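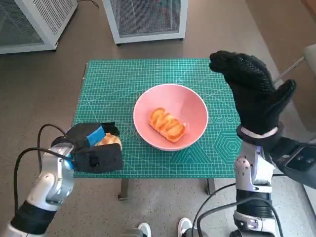

Bread handling on the small table: one roll in the left gripper, one pastry in the bowl.

Help us write the house rules for robots that handle food
Call for participants, Hovadero test kitchen

Do you work with bread, pastry or plated food for a living? Have you ever winced at the way a machine (or a new coworker, for that matter) picked up a roll? Then we would very much like to meet you!

Boersma is putting together a good practice guide for two-armed robots that serve and pack baked goods, and we need people from bakeries, cafeterias, school kitchens and care homes to help us get it right. Our engineers can tell you all about joint limits and stopping distances, but they have never had to explain to a customer why the crust is dented, and that is the kind of knowledge we are short of.

The draft, which we call the Ovar guide around here, has grown to 29 pages and covers grip force, gripper pads and gloves, cleaning between tasks, where a person may stand while the arms are powered, and who gets to restart the robot after a stop. Some of it is borrowed from ordinary kitchen hygiene practice and some of it we worked out ourselves over 1,657 logged pick-and-place runs. A fair amount of it is still argued over at lunch, especially the chapter on gloves, so please come with opinions.

What you would be doing

You would join us for two sessions in September, each starting at 9:30 in the morning and finishing by 1:00. In the first one you read the draft with a small group, pencil in hand, and watch the arms work through the tasks it describes. In the second you try out the checklists as if you were the shift lead, including the stop button drill, and tell us which lines are unclear, too fussy or plain missing. After that we send you the revised text once, to read at home.

Who we are looking for

Anyone over 18 with at least a year of paid work around food. You don't need any technical background, and if you have never stood near a robot before, so much the better. Sessions are held in English. Please wear closed shoes, tie back long hair and leave rings and bracelets at home. If you have a food allergy, tell us when you apply, as wheat, egg and milk are handled in the room.

What you get

We pay $700 for both sessions and the home reading together, plus travel up to $100. Coffee and lunch are on us, and the lunch comes from Gorine, the bakery down the street, so nobody goes home hungry.

How to apply

Write us a few lines about where you work and what you handle on a normal day, and send them through the contact form with "Ovar guide" in the subject box. We read everything that comes in and will answer you either way.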